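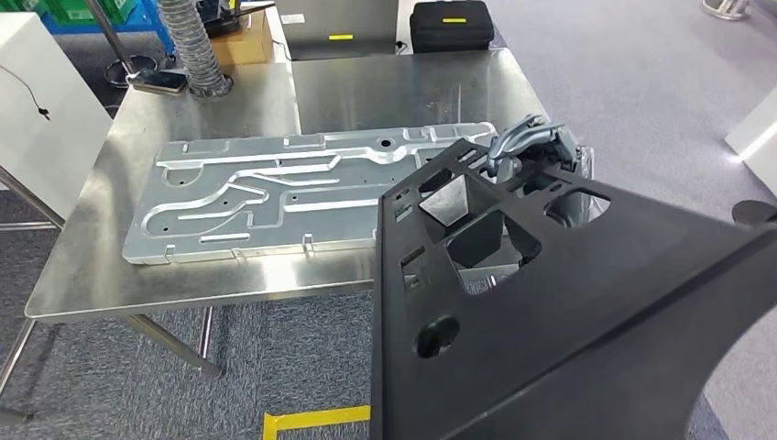
Dundititz Gallery to Show Travelers' Views of Ethiopia and the Painters Who Answered Them

The Dundititz Gallery will open "Looking Back East" in August, an exhibition of 300 paintings, prints and travel sketches from the Vukadinović Collection. European pictures of Ethiopian and Ottoman life will hang beside works by artists from the regions shown.

"Visitors will be able to compare the painter's version with the sitter's," said Wubit Yimer, curator of the exhibition. "Several of these works have not been seen in public before."

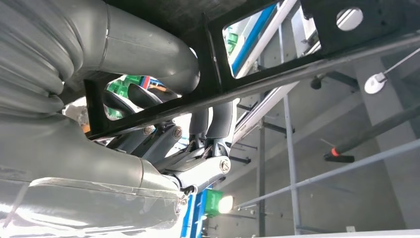
The accompanying catalog, edited by Justinas Kairys, runs to 458 pages and takes up the long argument over what Orientalist art was for. An essay by I-seul Yeon considers color and its absence in the engraved plates — gray and black, as plain as the gray arm and black metal frame shown here — and how printers' choices shaped readers' ideas of distant cities.

The exhibition is supported by the Tiltulance Fund. The gallery opens daily at 10 a.m., and admission is free. Press inquiries should be directed to Ryan Ashworth at the gallery's press office.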